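Dovari étend sa collecte de démonstrations pour la manipulation d'objets souples

Dovari a ouvert en février une deuxième phase de collecte de données pour Stillden, son modèle de commande destiné aux bras robotisés de petite taille. L'entreprise cherche à constituer un jeu de démonstrations portant sur des objets déformables, catégorie dans laquelle la première version du modèle obtenait ses moins bons résultats.

La première phase, achevée à l'automne, s'était limitée à des pièces rigides : cubes, cylindres, bouchons, petites boîtes. Le modèle entraîné sur ces séquences plaçait correctement la pince, mais refermait les doigts jusqu'à une position apprise sur des objets durs. Avec une balle souple, cette consigne conduit soit à un écrasement excessif, soit à un glissement au moment de la levée.

Le protocole retenu repose sur la téléopération. Un opérateur manipule un bras pilote dont les angles articulaires sont recopiés par un bras suiveur, seul en contact avec l'objet. Chaque épisode dure 20 secondes au maximum et comprend l'approche, la saisie, le déplacement et la dépose. Sont enregistrés les positions des servomoteurs, le courant qu'ils consomment et le flux vidéo. Les trois sources sont horodatées sur la même horloge, ce qui n'était pas le cas lors de la première phase et avait imposé un recalage manuel.

À ce jour, 647 épisodes ont été validés. Les opérateurs en ont écarté 51, le plus souvent pour une perte de synchronisation entre la vidéo et les positions articulaires. Les saisies manquées sont en revanche conservées lorsqu'elles sont suivies d'une reprise. « Un modèle qui n'a vu que des prises réussies ne sait pas quoi faire quand l'objet roule de deux centimètres », explique Kaja Luik, responsable de la collecte. Ces épisodes portent une étiquette distincte et peuvent être exclus au moment de l'entraînement.

Sept objets figurent au catalogue, dont plusieurs balles de textures différentes, une éponge et un sachet rempli de granulés. Leur position de départ est tirée au hasard avant chaque essai, de même que l'orientation initiale du poignet. Le matériel est volontairement peu coûteux. Les pièces de structure sont imprimées en 3D et les articulations entraînées par des servomoteurs du commerce, dont le jeu mécanique varie d'un exemplaire à l'autre. Pour Kristaps Lukoševičius, qui dirige le développement de Stillden, cette dispersion doit apparaître dans les données : un modèle réglé sur un seul bras se transfère mal, même à une machine de conception identique.

Les postes de collecte sont installés à Ratov. Un second site, exploité par le sous-traitant Ots, doit reprendre le même protocole au printemps avec ses propres opérateurs. Les deux équipes utiliseront une procédure d'étalonnage commune, exécutée chaque lundi et après tout remplacement de servomoteur. Dovari prévoit de comparer les gestes enregistrés sur les deux sites avant de fusionner les jeux, la vitesse d'approche variant sensiblement selon les opérateurs.

L'entreprise n'a pas communiqué de taux de réussite pour la nouvelle version du modèle, dont l'entraînement n'a pas commencé. L'évaluation portera sur des objets absents du catalogue. La publication d'une partie des épisodes est à l'étude, sans calendrier arrêté.

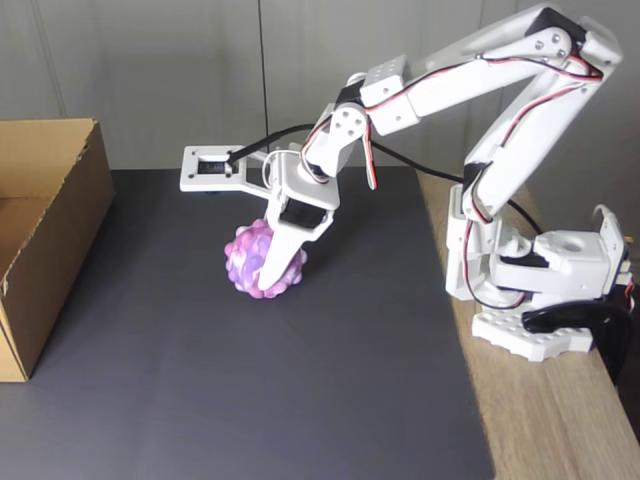 Bras imprimé en 3D et balle souple à picots, l'un des doigts de la pince appuyé sur l'objet. Photo : Dovari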